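플라스틱 그릇과 컵 수납, 크기가 제각각이라 겹쳐지지 않습니다

생활·정리 게시판 > 주방 수납
조회 40 · 답변 3 · 채택 완료

pernurlow

색깔 있는 플라스틱 그릇과 컵을 한 선반 칸에 정리하려고 합니다. 세트로 산 것이 아니라 몇 년에 걸쳐 낱개로 모인 것이라 지름과 깊이가 서로 다릅니다. 넓고 얕은 것도 있고 좁고 깊은 것도 있습니다. 컵은 중간에 턱이 하나 있는 계단형입니다.

선반 조건은 다음과 같습니다. 폭 40cm, 칸 높이는 선반판 위치를 바꿀 수 있어서 어느 정도 조절됩니다. 깊이는 그릇을 앞뒤로 두 줄 놓으면 꽉 차는 정도입니다. 문은 여닫이이고 오른쪽 경첩이 안으로 조금 튀어나와 있어 실제로 쓸 수 있는 폭은 더 좁습니다.

지금까지 해 본 방법은 두 가지입니다.

첫째, 전부 한 줄로 겹쳐 쌓았습니다. 깊은 그릇이 얕은 그릇 위에 올라가면 바닥이 뜨고 기울어집니다. 아래쪽 것을 꺼내려면 전체를 들어내야 합니다.

둘째, Hindimton 철제 2단 선반을 넣어 위에 컵, 아래에 그릇을 두었습니다. 컵은 겹쳐 놓았더니 서로 물려서 잘 빠지지 않습니다. 특히 설거지 직후에 겹친 것은 한 손으로 분리가 안 됩니다.

알고 싶은 것은 세 가지입니다.

1. 크기가 다른 그릇을 겹칠 때 순서를 정하는 기준
2. 계단형 컵이 물리는 원인과 방지법
3. 겹친 상태로 보관해도 냄새나 물때가 생기지 않는지

그릇을 새로 사라는 답변은 사양합니다. 아이가 색으로 자기 것을 구분해서 쓰기 때문에 당분간 바꿀 계획이 없습니다.

rondov_shelf
채택된 답변

같은 종류의 식기를 비슷한 폭의 선반에 넣어 쓰고 있습니다. 항목별로 적습니다.

1. 겹치는 순서

입구 지름만 보고 순서를 정하면 실패합니다. 봐야 하는 값은 두 개입니다. 아래 그릇의 안쪽 바닥 지름과 위 그릇의 굽 지름입니다. 위 그릇의 굽이 아래 그릇의 안쪽 바닥에 닿으면 안정되고, 굽이 옆벽에 걸리면 떠서 기울어집니다.

측정 방법은 간단합니다. 그릇을 뒤집어 굽 지름을 자로 재고 마스킹테이프에 적어 붙입니다. 안쪽 바닥 지름은 종이를 원형으로 오려 넣어 보면 나옵니다. 이 두 값을 표로 만들면 어떤 그릇이 어떤 그릇 안에 들어가는지 바로 정해집니다. 모두 한 더미로 만들 필요는 없습니다. 안 맞는 것은 다른 더미로 빼는 편이 낫습니다.

깊이가 다른 그릇이 섞여 있다면 넓고 얕은 것을 맨 아래에 둡니다. 깊은 것을 그 안에 세우면 더미가 높아지는 대신 바닥 면적은 늘지 않습니다. 칸 높이를 조절할 수 있다고 하셨으니 높이를 쓰는 쪽이 유리합니다. 더미 맨 위와 윗판 사이에는 손이 들어갈 공간으로 약 7cm를 남기십시오.

2. 컵

계단형 컵은 보통 턱이 아래 컵의 입구에 걸려 멈추도록 만들어집니다. 같은 제품끼리는 이 턱이 받침 역할을 하므로 크게 물리지 않습니다. 물린다면 다음 중 하나입니다.

- 제조사나 규격이 다른 컵이 섞여 벽 경사가 맞지 않음
- 물기가 남은 상태에서 겹쳐 컵 사이가 밀착됨
- 컵 위에 다른 물건을 올려 눌림

원인을 가리려면 완전히 말린 컵 두 개를 힘을 주지 않고 겹쳐 봅니다. 잘 빠지면 물기 문제이고, 마른 상태에서도 끼면 규격 문제입니다. 규격 문제라면 해당 컵만 따로 세워 두는 것 외에 방법이 없습니다. 종이를 사이에 끼우는 방법도 써 봤지만 매번 빼고 넣는 일이 번거로워 그만두었습니다.

이미 낀 컵은 안쪽 컵에 찬물을 붓고 바깥쪽 컵을 따뜻한 물에 잠시 담근 뒤 돌리면서 뺍니다. 끓는 물은 쓰지 마십시오.

3. 배치 전 작업

선반에 바로 넣지 말고 식탁에 전부 꺼내 놓고 종류를 나누는 것이 빠릅니다. 어두운 단색 천을 깔면 밝은 색 그릇의 윤곽이 잘 보이고 미끄러지지도 않습니다. 저는 그릇은 뒤쪽, 컵은 앞쪽으로 두고 시작합니다. 이때는 겹치지 말고 하나씩 떨어뜨려 놓아야 깊이와 입구 폭을 비교할 수 있습니다.

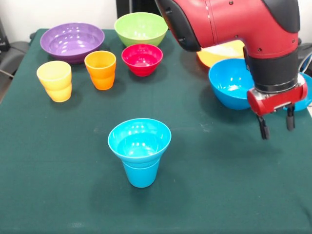
녹색 천 위의 그릇과 컵. 뒤쪽 왼편의 넓고 얕은 보라색 그릇이 맨 아래에 놓을 후보.

보라색 옆의 연두색은 그보다 깊습니다. 이런 조합이면 보라색을 받침으로 두고 연두색의 굽 지름을 확인한 다음, 연두색 안에 작은 빨간색이 들어가는지 봅니다. 컵은 노란색과 주황색이 같은 계단형이므로 이 둘을 먼저 겹쳐 보고 파란색은 그다음에 맞춰 봅니다.

선반에는 그릇 더미를 왼쪽, 컵을 오른쪽에 넣습니다. 경첩 쪽에 폭이 좁은 것을 두면 꺼낼 때 걸리지 않습니다. Hindimton 2단 선반은 빼도 됩니다. 다리 두께만큼 폭을 잃습니다.

sebastian_k

저는 그냥 바구니에 다 넣고 씁니다. 필요할 때 뒤져서 꺼내면 됩니다. 플라스틱이라 깨지지도 않고요. 폭 40이면 바구니 두 개 들어갑니다.

moongchi

3번 항목에 대한 답이 빠져 있어서 보충합니다.

겹쳐 보관할 때 냄새의 원인은 대부분 굽 안쪽에 고인 물입니다. 건조대에 엎어 놓으면 굽 홈에 물이 남는 제품이 많습니다. 엎어서 말린 뒤 굽 부분을 마른 행주로 한 번 닦고, 바로 세워서 조금 더 두었다가 겹치면 됩니다. 저는 저녁에 씻은 것을 다음 날 아침에 넣습니다. 장마철에는 더미를 낮게 나누어 둡니다.

물때가 이미 있으면 구연산을 푼 미지근한 물에 담갔다가 부드러운 스펀지로 닦습니다. 거친 수세미는 표면에 흠집을 내고 그 자리에 색이 배기 쉽습니다. 카레를 담았던 그릇의 노란 얼룩은 이 방법으로 안 빠집니다.

pernurlow

굽 지름을 재 보니 기울던 이유가 확인되었습니다. 얕은 그릇의 안쪽 바닥보다 그 위에 올린 그릇의 굽이 더 넓었습니다. 순서를 바꾸고 더미를 둘로 나누었습니다. 컵은 마른 상태에서 잘 빠지므로 물기 문제로 보입니다. 2단 선반은 뺐고, 바구니는 아이가 색을 찾기 어려워해서 쓰지 않기로 했습니다. 굽 홈은 오늘 저녁 설거지부터 닦아 보겠습니다.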